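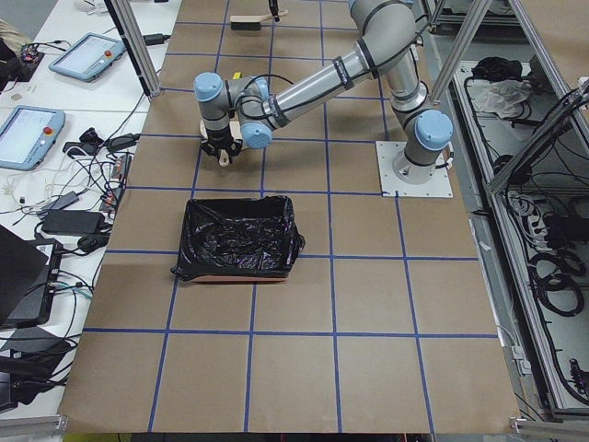 Bin Liners That Stay Put: A Household Tasks Project Report

Krishnamoorthy Salian and Vignesh Kandasamy
Submitted Tue 5 March

1. How we got started

Our project is about one of the smallest jobs in any house, which is putting a bag in a bin or a box so that it stays where you put it. We first thought of it in October, when the two of us were sharing a kitchen on the second floor of Ghoneim Hall and the bag in our kitchen bin kept sliding down under the first handful of potato peelings. We would fish it out, say a few things we won't repeat in a report, and fold it back over the rim. After a few weeks of this Vignesh said that somebody must have worked out the right way to do it, and Krishnamoorthy said that if they had, they had not told his family.

So we went looking. There is plenty of advice about what to throw away and very little about how to line the thing you throw it into. Our teacher was kind enough to let us make it our term project, on the condition that we kept proper notes and did not simply hand in a list of opinions. We have tried to keep to that, though a few opinions did get in.

2. What we wanted to find out

We settled on one main question: when you line an open box with an ordinary plastic bag, how much of the bag should hang over the outside? Too little and the bag falls in. Too much and you lose room inside, and the loose part gets in the way when you are wiping down the table next to it. We also wanted to know whether it matters how you push the bag into the corners, as both our mothers had strong and completely different feelings about that.

We chose a box over a round bin because a box is harder. A round bin pulls evenly on the bag, more or less, but a rectangular one has corners, and the bag is never the same shape as the box. You always end up with spare plastic somewhere, and the whole art of it (if we can call it an art) is deciding where the spare plastic should go.

3. The table and the materials

We worked on a table covered in brown kraft paper, with blue tape laid across it both ways to make squares. The squares turned out to be the best part of the whole setup. It is very easy to think you have put a box back in the same place when you haven't, and with the tape we could simply write down which squares it was sitting in and go back to that the next day. The paper was also nice to work on. Crumbs and dust show up on it, and when a patch gets too grubby you can replace it without having to scrub anything.

The box is rectangular and open at the top, with salmon-orange showing on the front below the bag. For most of the work we lined it with black bags. We bought ours at Stistarberg, the hardware store by the bus station, and they were the cheapest ones on the shelf. Black bags have one great advantage for a project like this: the plastic is glossy, so every crease catches the light and you can see where the bag is sagging. We did a few rounds with thin white bags from Hollutar too, and it was much harder to tell what the plastic was doing.

We kept a tool with a light wooden handle on the table as well, for the cleaning-up side of things. Our scraps were dry ones on purpose – torn paper, onion skins, pencil shavings, bread crusts – because neither of us wanted to spend the spring semester smelling of soup.

4. How we did it

Each round went the same way. One of us opened the bag, shook some air into it and lowered it into the box. Then the rim was folded over the outside, and we measured the overhang with a ruler on all the sides and wrote it in the notebook. After that the scraps went in, a handful at a time, and the other person watched the rim and called out as soon as any part of it slipped.

We tried three ways of fitting the bag. In the first, we only dropped it in and folded the rim over. In the second, we pressed the bag down into the corners with a flat hand before adding anything. In the third, we pressed the corners and then gathered the spare plastic at the two short ends, tucking it down along the outside of the box.

We ended up with 767 rounds written down. Of those we could use 731, and the rest had to be left out, mostly for missing measurements and in a few cases because we could not read Vignesh's handwriting (he disputes this).

5. What we found

The depth of the bag inside the box mattered more than the overhang. We had expected it to be the other way around! When the bag was stretched across the inside without touching the bottom, the weight of the scraps pulled it down and the rim came in with it, even with a generous fold outside. When the bag already sagged right down into the box, it had nothing left to pull on, and a fairly modest overhang was enough.

This means that the crumpled, untidy look inside a lined box is nothing to worry about. We had both been brought up to smooth the bag flat against the sides, and we spent a lot of our early rounds doing that very carefully. Those were some of our worst rounds. The plastic wants a bit of slack, and the creases are where the slack is kept.

Loose folds at the two ends were fine as far as holding went, but they made the table harder to keep clean. Crumbs collected under them, and if you were sweeping toward the box you tended to catch the plastic and tug it. The third method fixed most of this. It was slower, though, and by the end of a long afternoon we were both inclined to skip the tucking.

The Hollutar bags slipped more than the black ones in all three methods. We can't say whether that was the plastic or the size, as they were also slightly narrower, and we should have thought of that before we bought them.

6. Things that went wrong

Our first ruler was in inches and our second was in centimeters, and a page of the notebook has both. It took an evening to untangle.

We also changed the squares once without meaning to. A strip of tape had started to lift, and when we put down a new piece it was not quite in line with the old one. From then on we noted the position of the box from the other edge of the paper.

Finally, we used only dry scraps. A real kitchen bag has tea bags and melon rinds in it, and weight arrives all at once. We would expect the corners to matter even more then, but we have not tested it.

7. What we would do next

Vignesh would like to repeat the work with a round bin and a tall one, using the same bags for all of them. Krishnamoorthy is more interested in the other end of the job, getting a full bag out again without tearing it, and has already started a page of notes on tying. We are also curious about clips. Imov, the little shop under the library, sells plastic ones for holding a bag to a rim, up to 19 in a packet, and we would like to know if they do anything that a good deep fit doesn't.

8. Thanks

We are grateful to everyone in our hall who saved us their onion skins, and to our teacher for reading a first draft that was twice as long as this one. Our notebook is in the project cabinet, on the shelf with the tape, for anyone who wants to check the measurements or carry on from where we stopped.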